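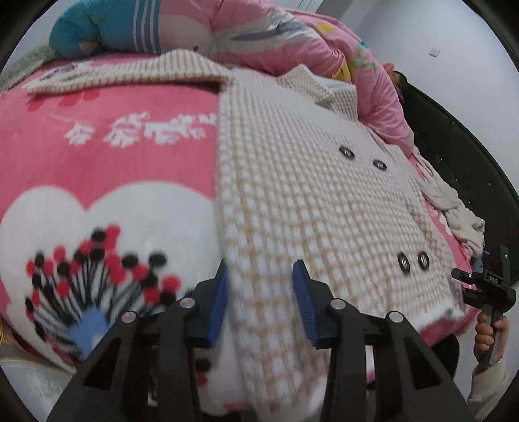
待整理的米色格纹双排扣外套平铺于床上。

萨泰德贝格(Satedberg)社区生活服务中心冬衣收纳与转赠活动进入第二阶段

萨泰德贝格社区生活服务中心近日发布通告,2025年5月起,冬季衣物收纳与转赠活动进入第二阶段。本阶段以居民家中的大衣、外套等厚重衣物为主要对象,内容包括入户整理指导、集中收存和转赠登记三项,由中心会同衣物护理机构Widato共同实施。

该活动于今年1月启动。第一阶段主要面向独居老人及多子女家庭,共登记各类冬衣600件,其中大约70件经原主人同意后转赠他人,其余衣物完成整理后由各户自行保管。中心表示,第一阶段收到的意见集中在两个方面:一是大衣折叠后占用空间较大,取出时领部和袖部褶皱明显;二是部分家庭缺少宽敞的台面,不便展开衣物逐处检查。

针对上述意见,第二阶段的整理指导以床面作为主要操作区域。居民可先在床上铺好毯子或干净床单,再将外套正面朝上摊开,抚平衣身,两袖分别向左右展开,随后依次查看衣领、袖口、纽扣和下摆。格纹面料的外套宜顺着格线方向整理,衣身格线理直后再行折叠。带有浅色绒毛边的下摆容易沾附灰尘,应单独用软刷轻刷,不宜与衣身一并熨烫。

中心衣物整理项目负责人莱内·奥茨(Laine Ots)介绍,纽扣是检查中最容易被忽略的部位。“双排扣外套的扣子较多,缝线松动往往要到第二年穿着时才会发现。我们建议在收存之前逐粒轻拉确认,有松动的当场加固。”她同时提醒,袖子如有拧转,应先从肩部向袖口理顺,不要直接压平,以免形成难以消除的折痕。

集中收存点设在Zustside综合楼一层,共有9间储藏室,室内配备挂杆和防潮设施。送存衣物须已清洗并完全干燥,口袋内不得留有物品。每户送存以5件为限,收存期至今年供暖季开始前为止。工作人员在接收时将与居民当面核对衣物颜色、面料及现有瑕疵,并出具收存单,取回时凭单办理。

转赠登记方面,衣物须无破损、无明显污渍,纽扣和拉链能够正常使用。符合条件的衣物由Widato统一护理后,移交Deák街区互助站发放。互助站协调员芭芭拉·科兹沃夫斯卡(Barbara Kozłowski)表示,站内目前对中等尺码女式外套和儿童冬衣的需求较为集中,欢迎居民在登记时注明尺码及购置年份,以便尽快匹配。未能匹配的衣物将继续保留在登记名册中,原主人可随时申请取回。

入户整理指导实行预约制,居民可在中心服务窗口填写申请表,也可由所在楼栋联络员代为提交。行动不便的居民优先安排。指导过程不收取费用,所需衣架及收纳袋由居民自备,确有困难的可在申请表中说明,由中心酌情提供。

中心同时提请已参加第一阶段活动的居民核对登记信息,联系方式或住址如有变更,请及时到服务窗口更正。

(萨泰德贝格社区生活服务中心供稿)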